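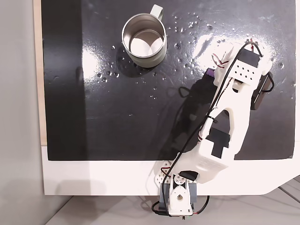

Steel mug, black surface, water on the black surface.

1/ A thread on keeping water marks off a shiny black work surface. I've had one on the white table at Sterkotent since June and it has taught me more about tap water than I wanted to know. Posting it all in one place, 31/12/2024, so I can stop answering the same question in replies.

2/ The short version: wipe it while the water is still beaded. If you only read one post, that's the one. The rest is about what to do when you don't get to it in time, and about mugs, as most of the water on mine gets there by mug.

3/ Black gloss shows everything. Dust, fingerprints, glare from the ceiling light, and every drop of water. A grey one or a white one would hide most of it. I wanted the dark colour because pale things are easy to find on it, and I'd still pick it again.

4/ Drops sit up as beads on a smooth surface, so they don't spread out and dry quickly like they do on raw timber. Each bead dries down to a small ring. What's left in the ring is whatever minerals were in the water. Our tap water is hard and the rings are white.

5/ The other thing you get is streaks. Those come from wiping halfway: you drag a damp sleeve through the beads, move the water around, and walk off. Streaks take longer to get rid of than rings do. A half-done wipe is worse than leaving it alone for five minutes and getting a cloth.

6/ On cloths. Paper towel leaves lint, and on black you see every bit of it. Old T-shirts are fine once they've been through the wash a lot. I bought a pack of 2 microfibre cloths from Munteanu, the hardware place down the hill, and they've done the job. One for wet, one for dry. Keep them separate.

7/ How I wipe: fold the wet cloth in four, start at the far side, pull toward you in straight lines, turn the cloth to a clean face, go again. Then the dry cloth the same way. No circles. Circles look fine until the sun comes in low and then you can see every one of them.

8/ For rings that have dried on: one part white vinegar to four parts water, on the cloth and never poured on the surface. Lay the damp cloth over the ring for a minute, wipe, then go over it with plain water, then dry. Test it on a corner first. Some coatings go dull with vinegar and you can't get the shine back.

9/ Don't use vinegar on anything stone. Don't use the green scouring side of a sponge on anything glossy at all. I put a scratch in mine the first week doing that and it's still there. You only see it from the chair side.

10/ Now the mug. It's a green one, a pale grey sort of sage, with a steel inside. People keep asking whether the steel ones sweat. A mug with two walls and a gap between them stays dry on the outside with a cold drink. A single-wall one will sweat on a muggy day and leave you a ring.

11/ An easy way to find out which kind you've got: put ice water in it, leave it on a dry tea towel for half an hour, then feel the outside. If it's wet, it's single wall. You don't need to look up the model number. 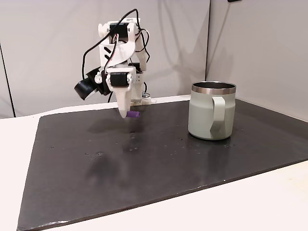

12/ Where the mug goes matters as much as what it's made of. I put mine on the right side because I'm right-handed, and it stays there. When it wandered around the table I had marks everywhere. Now I've got one patch to look after.

13/ Small parts and drinks on the same surface is a bad habit and I have it. If you're going to do it, keep the small stuff well away from the mug on the other side. Something round like a little cylinder will roll if you bump the table, and it will roll toward the drink every time.

14/ If your small round thing has ridges on it, water gets down between them and stays there. A quick wipe doesn't reach. Roll it along a dry cloth with the flat of your hand, then stand it on its end for a while. An old toothbrush works for anything that has dried in the grooves.

15/ Coasters. Yes, I've tried them. Cork leaves crumbs that show up on black. Silicone is better but it traps water underneath and you end up with one large neat ring. Felt goes soggy. I use no coaster now and wipe more often. Your mileage may vary, as they say.

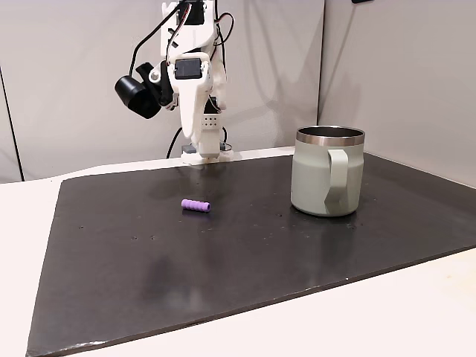
16/ Care of the outside of a green mug like this. The finish is matte and a bit textured, so it holds onto greasy fingerprints. Warm water, a drop of dish soap and a soft sponge. I don't put mine in the dishwasher. Plenty of people do and say it's fine, so go by the label on yours.

17/ The inside is plain steel and can take a lot more. For coffee stains: a spoonful of baking soda, fill with hot water, leave it overnight, rinse. The Asico tablets from the supermarket worked just as well for me but cost more than a box of baking soda that will last you a year.

18/ Rinse it properly after. If you don't, the next cup tastes like a swimming pool. Then dry the bottom of the mug before you put it down. Most of the rings I used to blame on the drink were from a wet base, straight off the rack.

19/ The handle catches water too. It runs down to where the handle joins the body and sits there, then lets go when you tip the mug. If you've got drops off to one side and can't work out where they came from, check the handle.

20/ I kept a tally for a while on the back of an envelope: 164 rings wiped off before I started drying the base, and 9 in the same stretch of time after. It isn't science. I was also being more careful by then, as you are when you're writing it down.

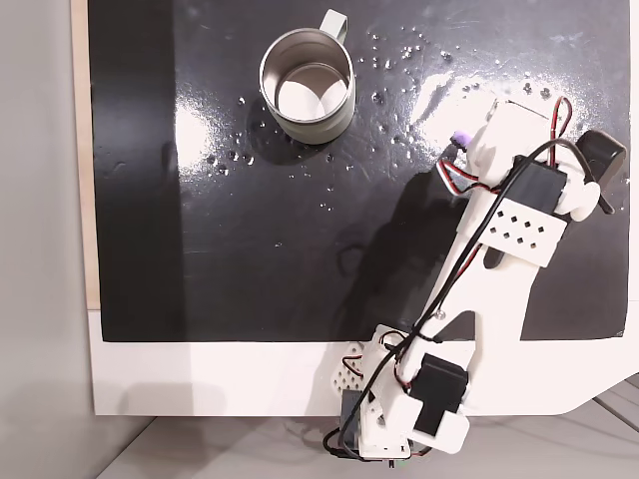

Same corner of the table from overhead. Beads around the mug and some dried streaks out in the dark middle.

21/ On streaks like those: plain warm water first. Most of the time that's enough, and the vinegar mix can stay in the cupboard. Work on a small section, dry it straight away, and look at it from low down with the light in front of you. From straight overhead the glare hides half of what's there.

22/ Glare is its own problem. A shiny black top under a bright light gives you big white patches and you can't see what you've missed. Turn the overhead light off and use a lamp from the side if you've got one. Daylight from a window is best.

23/ Sealing it. There are sprays that make water bead up even more. I used one from Travar that someone passed on to me. It made the beads rounder and easier to pick up, and it also made the whole thing more slippery. Not what I wanted on a table where things already roll. I let it wear off.

24/ Furniture polish: no. It leaves a film, the film smears, and then you're cleaning the film. It took me three goes with dish soap to get it off again.

25/ If your surface is a loose one laid on top of a table, lift it now and then and dry underneath. Water finds its way in at the edges. Mine doesn't run the full width of the white part and there's a strip left showing, so that's where I check first.

26/ Someone asked whether distilled water would solve it. It would stop the rings, yes. I'm not making coffee with distilled water. A jug filter helps a bit. The rings come up greyer and wipe off with less effort, but they're still rings.

27/ Costs, since that came up too. Cloths, vinegar, dish soap, baking soda. All of it together was less than lunch. The expensive part is replacing the surface if you scratch it, so go easy.

28/ The first version of this thread has been viewed 3,000 times and the most useful reply was to keep the dry cloth on a hook at the table and not in the kitchen. I did that the same afternoon. Deleted the old thread because it had the vinegar ratio the wrong way round. Sorry to anyone who used that one.

29/ Replies are open. If you've got a coaster that works on black gloss and doesn't shed, trap water or slide, tell me what it's made of.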